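# Clear the table first – talk notes

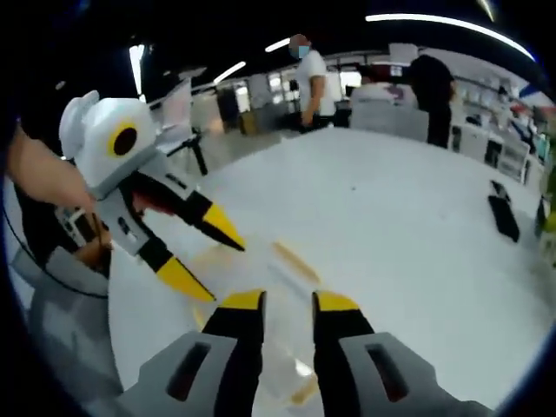 *Last changed: Monday, 4:40 pm*

Slide 1. Leave it up while people find seats. Say hi, mention the coffee is at the back, don't start before the door closes.

So – I'm going to talk for 14 minutes about a table. A big white one. I love this table! When we moved into the Werkano building I got to pick one piece of furniture for the workroom and everybody figured I'd go for chairs.

Why white: you lose fewer small parts on it. Dark screws, bits of cable, pencil leads, they all show up. (Ask who has crawled around on a carpet looking for a screw. Wait for hands.) The glare from overhead lights is the downside, and I'll own up to that.

Slide 2, the rules. We only have 2:
- nothing stays on it overnight
- cables go over the side, never across the middle

The second one came from Aguirre, the shop where I used to work. Tell the soup story here if I'm under time.

Slide 3 – money. The budget was 3,000 for the whole room and the table ate almost 11 percent of it. Lusex quoted us for a nicer one with drawers. Drawers fill up with junk, I know myself too well!

Slide 4, cleaning. Damp cloth, dry cloth, done. Skip the bit on sprays unless somebody asks.

Then questions. Repeat them into the mic, I forgot last time at Fullevetti.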